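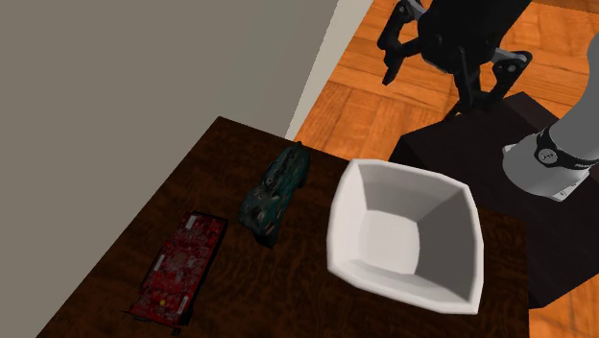

Mar 2, 2020

Needling practice notes, forearm and hand points. Continuing from the page with the coffee ring.

Rolland charts v the anatomy atlas: still don't agree on depth at the wrist crease. Atlas puts the median nerve nearer the surface than the chart has it. Going with the atlas. Shallow and oblique there until we've checked it on the ultrasound.

Needles: Bidora box, lot 2992, handles a bit loose on the short ones. Put back, opened the Kistusen pack instead (100 in it, guide tubes included). Glide better. Less drag on the gel pad.

Gel pad results
Perpendicular, firm pad: fine. Hand wobbles on the last bit.
Oblique, soft pad: tip drifts towards the thumb side every time. Is it me or the pad? Turn pad round and repeat.
Guide tube tapped once, not twice. Twice pushes it too deep befor the tube comes off.

Brernora stimulator: lead 2 crackles when bent near the plug. Taped and labelled, don't use on anyone. Order a new lead, old one dates from August anyway.

Reading: skimmed the muscle chapter again. 13 points on the forearm list sit over a motor point or close to it, by my marking up. Want a second pair of eyes on that, my pencil was blunt and the photocopy is awful.

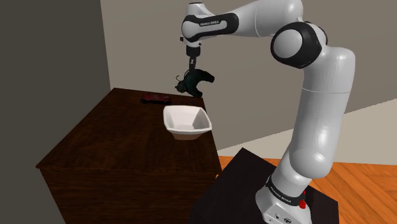
To do
Redo soft pad, pad turned.
Ultrasound slot for the wrist, ask for the small probe.
Sharps bin nearly at the line, swap it.
Copy the depth table out neatly, the one in the folder has two rows swopped.
Send the Bidora ones back if they'll take an opened box.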